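Section 2: Putting the stand together in a carpeted room

By now you've unpacked everything and checked it against the list in Section 1. If something was missing, stop and write to Khurram Virk, who keeps the spares and answers pretty fast. I've tried building the stand with a bolt short and hoping for the best, and I don't recommend it.

What follows is how I put up the Wenalico stand. I've done it in meeting rooms, a library basement and one very chilly hotel hall in December, and the order of the steps has settled down quite a bit since my first try (which took most of an afternoon!). The last rewrite of this section was March 2019, when the old clamp feet went away and the bolt-on plates came in.

You'll need: the rods, the bracket plates and their bolts, the hex key, a small level, masking tape, a pencil, and a few strips of thin card for packing things out. Cereal box card is fine. I keep mine in an envelope taped inside the lid of the crate, and I still manage to lose them.

Before you start

1. Look at the floor first. Walk the whole area where the stand will go and feel for bumps with your shoe.

2. Vacuum it, or at least pick up the bits. Speckled carpet hides dropped washers like you wouldn't believe, and it's a lot easier to find one if it's the only loose thing down there.

3. Mark the footprint with masking tape. Leave 80 cm clear on the side you'll be working from. You'll want it once you're down on your knees with a hex key.

Fitting the bracket plates

4. Lay the plates out face up and put the bolts next to them. Thread each bolt a few turns by hand. No tools yet!

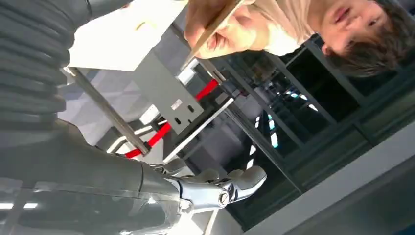 5. Slide the plate against the rod and leave everything loose enough to wiggle. I know it's tempting to tighten the first bolt as soon as it bites, but then the second one never lines up and you end up undoing the whole thing. The slots are oval so you have some room to move. On the gray plate next to the white box they run in a row of three, with the little white label above them, and I use that label to tell which way up I'm holding a plate when I'm tired and everything looks the same. If your label has peeled off, put a pencil mark where it used to be. Then nudge the plate until the edges sit flush.

6. Check the gap between the plate and whatever it butts up against. A strip of card is my feeler gauge. It should go in with a little drag and come out again without tearing. If it falls straight through, fold it once and leave it in there.

7. Now tighten, a little on one side and a little on the other. Go back and forth until the plate doesn't shift when you push it with your thumb.

Note: If you're building with a friend, have one person hold the rod and the other do the bolts. Swap halfway. The holding job looks like the easy one and it really isn't, especially once your arms are up over your head.

Caution: Don't use a power driver on these bolts. The Rind set came with softer heads than the older ones, and I rounded off two of them before I learned my lesson. The hex key gives you plenty of force. If a bolt won't turn, back it all the way out, look at the thread, and start it again by hand.

Placing the stand on the floor

8. Stand the frame up inside your tape marks. Don't drag it. Carpet pile catches on the feet and pulls the lower rods out of line, and then you're back to step 5.

9. Find any metal plates set into the carpet and keep the feet off them. Metal is a different height from the pile, sometimes by very little, but enough to make the frame rock. I like to have each foot fully on carpet with a hand's width to spare. If the room has a lot of plates, move the whole footprint over before you think about shimming anything.

10. Leave the plates where you can get at them, too. I once parked a packed crate on one and then had to shift the lot when the building manager came by wanting to look underneath. You don't want to be doing that with a finished display — trust me.

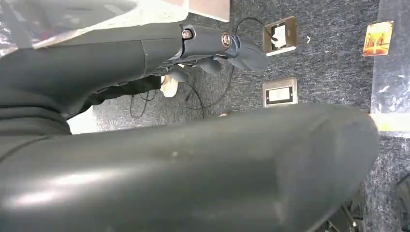
11. Put the level on the lowest crosspiece and read it from both ends. If it's off, pack the low foot with card, one layer at a time. Carpet keeps settling for a bit after you put weight on it, so I wait 20 minutes and read it again. That's a good moment for coffee.

12. Hang the side panels last. The Prelell panels are lighter than they look and they catch any draft from the door, so hook the top edge first and then press down along the bottom until it seats.

13. If you have the Lumis lamp, clip it on now and run the cord down the back of a rod. Two or three twists of tape will hold it. Keep the cord off the walkway completely, even if that means going the long way around.

If the frame still rocks

Go through these in order, please, and try not to skip ahead the way I do.

Press down on each corner and listen. A click usually means a plate that never got its final turn.

Look under the feet for something small and hard. I've found a pen cap, half a cable tie and (twice) my own missing washer.

Loosen all the bolts a half turn, give the frame a gentle shake so it can settle, and tighten up again. This fixes it more often than I can explain.

Turn the whole stand a little in its footprint. Old floors have dips in odd places.

Note: A bit of sway at the very top is normal on carpet and you can live with it. Sway at the bottom is a loose plate, so go back to step 7.

Once it's solid, sweep up the card trimmings and put the hex key back in its loop on the crate lid. Loading the shelves is in Section 3. Start with the bottom one.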